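I sent the first email at five in the morning, before I could talk myself out of it. The subject line was "Your cousin in Irnberg is already rich," and I had 100 names on my list, most of them people who'd once bought a birdhouse kit from me and forgotten.

Now, I didn't have a cousin in Irnberg. I'd never been to Irnberg! But the Kamwood course said a subject line should open a little door in the reader's head, and I'd paid good money for the Kamwood course (two payments, the second one still bouncing around somewhere), so I opened the door and went to make coffee.

When I came back I had two replies. One said "unsubscribe" with no punctuation. The other said, "Which cousin?"

I sat there a good long while. The course had a whole chapter on objections, and another on what it called warm hands, meaning people who are ready to buy, but it had nothing on people who really did have a cousin in Irnberg. 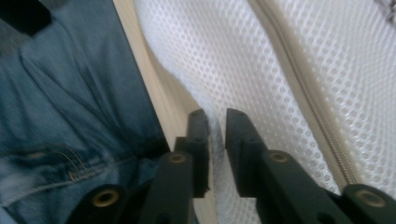
So I wrote back. I said the cousin who sells Dudus. Dudus was the product, a kind of vitamin drink for indoor plants, and I got a forty percent commission on every case if I ever sold a case.

"Oh, Sosa," came the answer. "I figured. Does she still have the boat?"

I should have stopped. My finger was right there over the delete key. But it was the first conversation I'd had all week with somebody who wasn't the phone company, and I typed, "She sold the boat in July. She misses it."

We went back and forth until lunch. I learned about the boat, and the wedding where it sank the first time, and how Sosa could never keep a fern alive, poor thing. I never did put in the order link. Then, right when I was getting up to find a sandwich, one more came in.

"Put me down for two cases," it said. "One's for her. You'll have the address."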